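Temps de lecture : 2 minutes

Guide-conférencier, module patrimoine bâti -- notes de séance, W. Lacson

Reprise de la rue Makowska, côté impair. On s'était arrêtés devant l'ancien comptoir Diltberg. Rappel : la façade actuelle n'est pas celle d'origine, elle a été reculée au moment de l'élargissement de la chaussée. Les clients demandent toujours la date. Donner le siècle, pas l'année, les sources se contredisent (voir polycopié Tak).

Lecture d'une façade, dans l'ordre : soubassement, baies, corniche, toit. Toujours commencer par le bas, le groupe lève la tête petit à petit. Pas plus de 2 termes techniques par arrêt. « Bossage » passe bien, « modillon » il faut le montrer du doigt.

Halle Dratero -- ancien marché au grain, charpente refaite, pavage en partie ancien. Attention à l'acoustique, parler dos au mur nord.

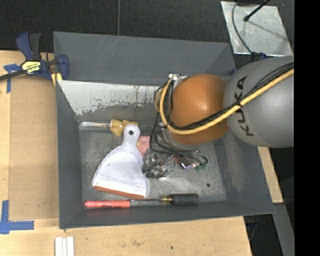 Que dire devant un bâtiment disparu ?

Partir de ce qui reste : une limite de parcelle, un nom de rue, un mur mitoyen, une différence de niveau dans le trottoir. Ensuite seulement la gravure ou le plan ancien, format lisible à bout de bras.

Cas pratique : l'hôtel Sastora. Démoli, remplacé par la cour. Il reste le portail et 1 borne d'angle. Woo-jin Tak propose de faire entrer le groupe par le portail avant de raconter quoi que ce soit, a tester en octobre.

Durée de la visite complète : 90 minutes, arrêts compris. Si retard, sauter la halle, jamais le portail.

Pour la prochaine fois : commentaire de 100 mots sur un détail au choix, dit a voix haute, sans notes. Relire aussi le chapitre sur les enseignes.

À lire aussi
Gérer un groupe sur un trottoir étroit
Vocabulaire de la façade : fiche de révision
Les enseignes de la rue Makowska
Plans anciens : où les consulter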